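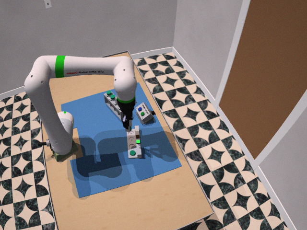 tolvane
We rework returned control units at the Batcombe site, and management wants the button and indicator check moved from the hand benches to a cobot cell by May. Two people per shift do that check now. The layout under review is the CRX-5iA on a wood table with the gripper straight down over the upright unit, the two-button control box to the right of it and the gray button block lying diagonally on the far side of the mat. My question is about the jobs more than the reach. What happened to your bench people after a change like this, and what did they end up doing all day?

drillpress_ed
Went through it at Gautier. Both testers stayed on. One loads and unloads, the other does fault sorting. The loader's job got worse. Before, she set her own pace and could tell a sticky button by feel. Now she places parts and waits. Ask for rotation between the two roles in writing before the cell is signed off.

marn
Disagree that it has to go that way. Our loader also owns the fixtures and the touch-up of taught points. It took 8 hours of training on the pendant. She's paid a grade higher and calls the integrator less than I do.

drillpress_ed
A grade higher is the part most places skip. We got the training and kept the old grade.

tolvane
Grade is not settled here. The proposal from Dander only says "operator attends cell." I asked what attending means and got a cycle time back.

Oskari Riihimäki
I program cells for a living, so weigh this accordingly. Two technical points that affect your people.

First, fixturing. Your layout has the parts lying on a blue mat, set a little crooked to the table, and I see no nests or locating pins. If it runs like that, somebody will be nudging parts into position all shift, and that somebody is your former tester. Put hard locators in the scope.

Second, feel. A pass/fail on button travel won't catch what a tester catches by thumb unless you log force against position. Have the testers set the limits. On one job we ran 1353 units by hand and by robot side by side, and most of the disagreements were on soft clicks that only the hand test flagged.

marn
Agree on locators. Not sure about the parallel run. That's double work for the same people while they're being told the cell will save labor.

Oskari Riihimäki
It is double work. Schedule it as work and drop the hand quota for that period.

kbenning
Nobody has brought up wrists. We had a couple of repetitive strain cases on button testing before the Vomel line was automated and none from that task after. I did that job for years and would not go back to it. Boring beats sore.

drillpress_ed
Fair. Ours stands in one spot now and complains about her back instead. Get a sit/stand position at the load side.

tolvane
Useful, thanks. I'm sending Dander a list: locators, force logging with limits set by the testers, rotation, pendant training, grade review, seat at the load side. I'll post what comes back.

marn
Add who is allowed to restart after a fault. If it's only maintenance, your operator spends half of nights waiting for a callback.

tolvane
Added.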